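Plate and bowl slide on plastic serving tray - liner, different tray, or something else?

Asked in Kitchen & Dining - 3 answers - 286 views

I carry lunch from the kitchen to a back room, one step down and a longish hallway. The tray is a hard plastic one from Sindberg, glossy, with a raised rim. With a full plate on one side and a bowl of soup on the other, both drift when I take the step. The plate usually ends up against the rim and the soup goes over.

I have tried a folded paper towel under the bowl. It works until it gets damp, then it bunches up. I would prefer not to buy another tray if a liner solves it. The tray gets washed by hand after each meal, so anything glued down is out.

Same dishes every day, if that matters: 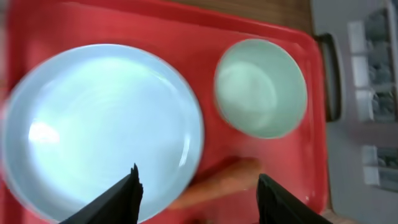 Weight distribution is the other thing I am unsure of. The plate is the heavier item once loaded, and I have been putting it on the left because I am left-handed and that arm is steadier. With the pale blue plate over there and the green bowl to the right of it, there is still a strip of bare red tray between the two, so I could push them closer together if that helps. The rim stops things from falling off but does nothing about the sliding. Is it better to have both pieces near the center, or each one up against an edge so it has nowhere to go?

Answer 1 (accepted, 9 votes)

Two separate problems, friction and load position.

Friction: glazed or smooth dish on smooth plastic has very little grip, and a film of water makes it worse. Use an open-weave non-slip liner, the rubbery mesh type sold on a roll for shelves and drawers. Cut it to the flat part of the tray only. If it rides up the rim, the dishes sit on a slope and you are back where you started. Ultton sells one in a narrow roll that cuts cleanly with scissors, but the store brand is the same kind of thing. Rinse it with the tray and hang it over the faucet. Mine gets replaced after some 4 months, when the mesh starts to crumble at the corners.

Position: keep the heavy item close to your body and close to the center line. A loaded plate far out to one side twists the tray and you correct for it with your wrist, which tilts the whole thing. Put the bowl toward the center too. Small light items (napkin, fork, salt) can go out at the edges.

Do not push dishes hard against the rim. When the tray tips, a bowl that is already touching the rim cannot slide, so it rocks instead, and a rocking bowl spills sooner than a sliding one.

Also fill the bowl to about two thirds and go back for the rest.

Comment from original poster: Cut a liner on Monday. Bowl stays put on the step now. The plate still creeps a little if I rush. Moving it in toward the middle made more difference than I expected.

Comment: Check the foot ring under the plate. If it is narrow it only touches a few strands of the mesh. A closed silicone mat grips that kind better.

Answer 2 (3 votes)

Damp dishcloth, wrung out and laid flat - flat, no folds. Restaurants have done it forever. Costs nothing and goes in the wash. A paper towel is too thin and has no strength when wet, so I am not surprised it bunched.

The downside is that the bottoms of the dishes come up wet, so you need something under them if you move them to a wood table.

Answer 3 (0 votes)

Get the Ramport tray with the rubber surface. I had an Entwistle before and everything slid on that one too. Not sure they still make the small size.

Comment: OP said they would prefer not to buy another tray.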